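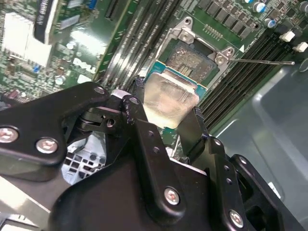

The Second Life of an Office Computer

A conversation with Abena Baidoo
By Filippos Rallis

When I arrive at Kyei, a little after nine in the morning, Abena Baidoo is on the telephone with a man who wants to sell her monitors. She listens for a long time. Then she tells him that she will take the flat ones and not the others, and that he must bring the cables also. "With cables, Monday," she says. "Without cables, please do not come."

Kyei is a shop for used computers in Hesavia, two streets behind the bus station. It has a front room where people buy and a back room, much larger, where the work is done. Abena opened it eleven years ago with her cousin Ekua Kwofie, who still keeps the books but now does it from home. Last year the shop sold 648 desktop computers, almost all of them from offices that had bought new ones.

I wanted to speak with her because of a question that I have had since I was a student. Where do the office computers go? Every company I have worked for has replaced its machines at some moment. One day they stand on the desks, and the next day there is a truck.

"First they go to a cupboard," Abena says. "You would be surprised how long. A company pays good money for a machine, and the person who signed for it does not want to be the person who throws it away. So it stays in the cupboard three years, and then somebody needs the cupboard."

She thinks this is the greatest waste in her trade, greater than the machines that are broken. A computer that comes to her when it is four years old can work for a family for a long time. The same computer after the cupboard is seven years old, and the batteries on the board are dead, and the programs that people want are too heavy for it. "It did nothing wrong," she says. "It only waited."

Buying by the pallet

Most of her machines come from two dealers at the port. They sell by the pallet, and the buyer is not permitted to open anything before paying. I ask if this is not a kind of gambling.

"It is gambling, but you learn the tables," she says, and laughs. She looks at the outside of the pallet. If the machines have asset labels from one company only, it is a good sign, because somebody has taken care of them in the same way. If the labels are from many companies, another buyer has already been through it and has kept the best ones. She looks also at the dust. Gray dust is from an office, and it comes out with a brush. Brown dust with grease in it is from a kitchen or a workshop, and for this she asks for a lower price.

In her second year she bought a pallet where every machine was without memory. The seller had taken it out and closed the cases again very nicely. "I sat on the floor," she says. "Ekua came in and asked what happened, and I could not speak, I just gave her one of the machines to look at." They needed five months to earn back that money. She has never bought from that dealer again, although he sends her greetings at the New Year.

What the customers ask

The front room opens at ten. While we talk, Benedicta Acheampong, who has worked there for six years, serves a mother with a boy in a school uniform. The mother wants to know how many years the computer will last. Benedicta says that she cannot promise years, but that she can promise six months in writing, and after this the repair is paid by the hour. The mother reads the paper from the beginning to the end before she puts her bag down on the counter.

"People think that the customers of a shop like ours want the cheapest," Abena says. "Some do. But the most common question is not the price. It is, who will I talk to when it stops? They have bought a cheap thing before, somewhere, and when it stopped there was no one to talk to."

The students come in September, nearly all in the same two weeks. The small businesses come the whole year. Many of them use Cleltier, an old program for invoices that does not run well on new machines, and for these customers an older computer is what they need. There is a baker who has bought the same model four times. He keeps two of them still in the boxes, under his bed.

I ask what she will do when there is no one left who uses Cleltier. She considers this seriously. "Then I will miss the baker," she says.

Learning to repair

Abena did not study electronics. She studied to be a teacher of geography, and she taught for three years at a school near the coast. The school had a computer room with a lock, and the room was locked because the computers did not work. One vacation she asked for the key.

"I had a screwdriver and a library book. The book was for a different kind of computer. But I saw that most of the things inside can be taken out and put back, and that the plugs have shapes, so it is difficult to put them in the wrong place. This gave me courage. By the end of the vacation I had nine that worked, from twenty."

She still teaches, in a way. On Saturday mornings there is a class in the back room for anybody who is over fourteen. It costs a small amount, because she believes that people come more regularly to a thing they have paid for. In the first lesson they take a computer completely apart and put it together again, and it does not have to work at the end. The processor is left for the third lesson. A beginner wants to press, she explains, and a processor is not something that you press. You put it down in the right direction and you close the lever. If you feel that you need force, you have made a mistake, and you must lift it and look again.

Ekua Fiadzo came to the class when she was sixteen. She is now the main technician of the shop, and she does the repairs that Abena no longer likes to do, for which good eyes are necessary. I ask her what she finds hardest. "Faults that go away," she says. "The customer brings it, it works perfectly, I keep it for four days and it works perfectly. They take it home and they call me the same evening." She writes on a sheet everything that the customer tells her, also the things that sound foolish. One man told her that his computer stopped only when his wife was cooking. It was the electric oven. The wires of the house were too weak for both.

The things that cannot be sold

Not everything in a pallet gets a second life. Behind a curtain in the back room are metal shelves with boxes of boards, fans and power supplies. Abena keeps the parts for the models that she sells most, and the rest goes to a recycling company called Isa, which pays by weight. It is very little money. The price changes with the price of copper, and she does not try to guess it anymore.

The hard drives she does not give to anybody before they are erased. Companies tell her that this has been done already, and often it is not true. She has seen salaries, medical letters and a whole wedding in photographs. "I do not look," she says, "but before you erase you must see that it is the right disk, so you see something." Once she telephoned a law office to tell them what they had sent. They thanked her very politely and asked if she could please not mention it. She has not mentioned which office, and I did not manage to get it from her.

Does she want the shop to grow? A chain of electronics stores has asked her to supply them with 1,000 machines in a year, with their sticker on the front. She went to the meeting and she liked the people. The price they offered would give her the time to clean the machines but not to test them for two days, as she does now. She has not given an answer yet. Benedicta is for it and Ekua Fiadzo is against it, and the cousin who keeps the books has asked to see the contract a second time.

At noon the mother and the boy come back with a taxi. The driver opens the trunk, which is full of onions, and there is a discussion. In the end the computer travels on the front seat with the belt around it, and the two passengers sit behind.

Kyei is open from Monday to Saturday, from ten in the morning. The Saturday class begins at eight, and those who want to take part should speak with Benedicta Acheampong at the counter.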